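Painting over gray in a rental shop

tobben22
Has anyone put Nakwood satin straight over old gray wall paint without primer? Feb 12, 2020

mudpan
No. Prime it. I skipped that and it peeled by July.

kestrel_k
Disagree. I did 1,184 square feet with a light sanding and two coats. Still fine — scuffs wipe off.

mudpan
Depends what's under it.

tobben22
It's flat and I don't know the brand. The color I want is close to this wall.

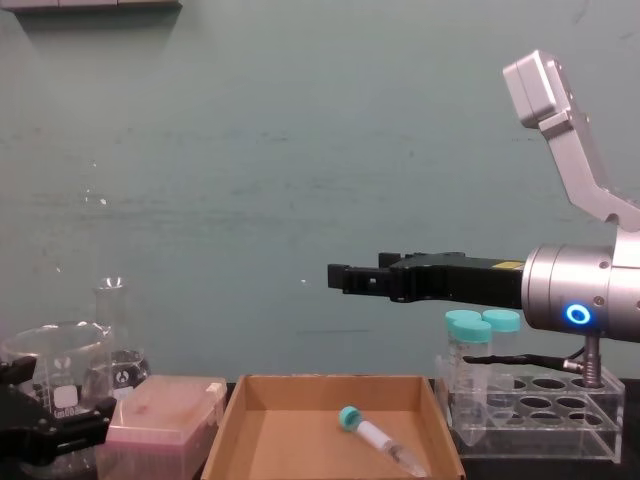 Flat teal-gray, behind the bench

kestrel_k
Try a test patch first.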